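Wanted: a part-time pair of hands for a small mending and alterations shop

Posted Saturday, March 16, 2024

So I'm finally hiring! I've been running Patura on my own for longer than is good for my back, and the rack of jobs by the door has gotten to the point where customers squeeze past it sideways. If you can sew and you like fixing things more than making them from scratch, please keep reading.

We're a mending shop first. Hems, zippers, elbows, pockets with holes in them, the lining of your grandfather's coat. I do some bridal alterations in the spring but I won't throw you into that (unless you want it, in which case bless you). Most weeks it's pants, pants, a backpack, more pants.

The hours are Tuesday through Friday, mornings, with one Saturday a month when we do the drop-in table. I'd love someone who can start soon and stay at least through November, when all the winter coats show up at once with their zippers already broken. Pay is hourly and we'll talk about it on the phone, the first time we talk, before you spend a bus fare coming over here. I've been on the other side of that and it's annoying.

What I need you to know already: how to thread and clean a domestic machine, how to do a blind hem by hand, how to unpick a seam without taking the fabric along with it. What I can teach you: the overlocker, invisible zippers, darning, how to talk to someone who is very sad about a sweater. I learned darning from Marisa Russo, who had this shop before me, and she was strict about it, so you'll get the strict version.

Stretchy stuff is where most people get nervous. T-shirts, sweatshirts, kids' pajamas, all of it. It creeps and curls and you have to let it relax on the table for a while before you cut or pin anything, and no, pressing harder with your hands doesn't speed it up.

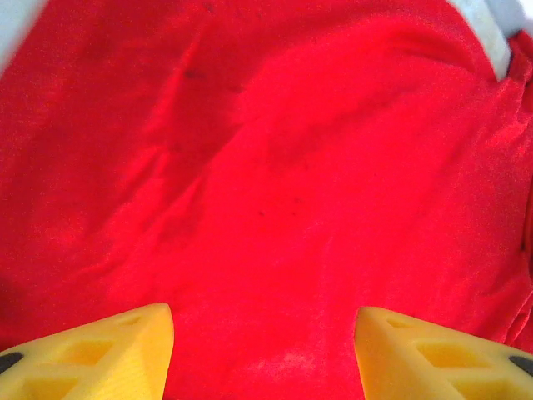

I'm happy to go slow with you on that, and there's a big bin of scraps you can ruin for practice. Vitória Rocha came in last year to cover for me for a month and had never touched a knit, and by the end she was doing neckbands while I was still hunting for the right needle.

You don't need a certificate or a portfolio. Bring one thing you've mended, even if it's ugly, and tell me what you'd do differently now. We'll have coffee and then I'll ask you to shorten a pair of jeans, paid, and that's the whole interview.

The shop is up nine steps with no ramp, I'm sorry to say, and there's a cat in the building, so think about that if you have allergies.

Call or stop by any morning and ask for Elaheh Shahbazi, that's me. If the machine's running, knock loud.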